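Astum Tidy-Up Project

The Astum Tidy-Up Project is a student project of the robotics club at Astberg Technical College. Its members record everyday household work with hand-held grippers, and the recordings are later used to teach a robot arm the same work. The project was started in December by Sudheer Pillai, a teacher of control engineering, together with the students Yesenia Ponce and Fidel Gallardo. It is named after Astum, the club's own software for sorting and labelling recordings.

Background

Before the project, the club took part mainly in line-following and maze competitions. According to the club's yearbook, several members wished for work that is closer to daily life, and they also wished to take part in the Cisneros Home Task Challenge, a student competition in which a robot must put a bedroom in order. The college had one robot arm, and it was shared with two other courses. For this reason the club could have the arm only in the evenings, after 6 p.m., and the students decided to collect most of their material by hand and outside the laboratory.

Method

In each session a student holds the grippers and does a short task in an ordinary room. The club prefers real rooms to a prepared table. The tasks are written on cards, and every card names a type of object and a type of action, for example "pick up and put away" or "throw in the bin". The student may choose the order of the objects. Only the way of grasping is fixed: the fingers must close fully on the object before it is lifted.
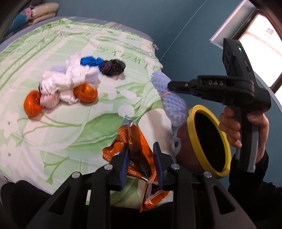
The choice of objects is the part of the project which has been discussed most. In the first weeks the members used only wooden blocks from the laboratory, and Gallardo criticised this in a report to the club, because a home contains very few things of such regular shape. Since then the object list includes soft and irregular things, such as knotted cloth bundles, a bumpy plastic brush and a crumpled snack bag. A patterned bedsheet under them makes the work more difficult for the labelling software, as the edges of small objects are not easy to separate from printed flowers. Braulio Bañuelos, who wrote the labelling part of Astum, asked for more sessions on plain sheets, but the club kept the patterned ones.

Each recording is checked by a second student, who was not present at the session. Recordings where the fingers close on nothing are not deleted. They are kept in a separate folder under the name "misses", and they are used for comparison.

Training of members

New members follow an introduction of three evenings. On the first evening they learn to hold the gripper without turning the wrist too quickly. On the second they practise with cloth, and on the third they carry out a complete card under the eyes of an older member. Yareli Espinoza, who leads the introduction, has also written a small handbook of 11 pages. It advises to begin with slow movements and to rest the hand after every 10 recordings.

Waste objects

A separate group of cards concerns rubbish. It was added when the rules of the Cisneros challenge were extended by a bin task. Fruit peel is counted as the hardest material in this group, for its shape changes under the pressure of the fingers and no two pieces are alike. Wrappers are considered easier to hold but harder to release, and the handbook gives them a page of their own.

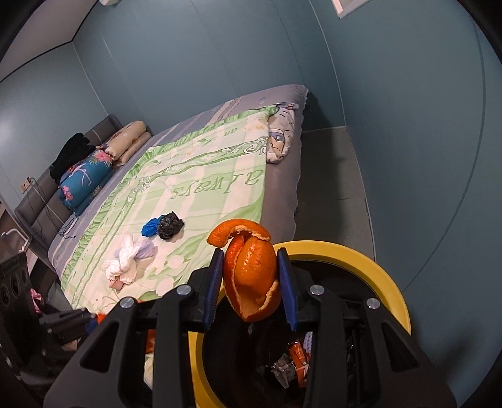

Can a student join the project without knowledge of programming?
Most of the members start in this way. The recording sessions need only patience and a steady hand, and the software is taught later in the year to those who want it.

Competition results

The club entered the Cisneros challenge for the first time with a model trained on 70 recordings. The robot finished the cloth task but did not reach the bin task inside the time limit, and the jury from Drandovov College remarked that its movements were careful but too slow. In the following year the team divided the work in two, with Ponce responsible for cloth and Bañuelos for waste.

See also

Astberg Technical College Robotics Club
Cisneros Home Task Challenge
Astum (software)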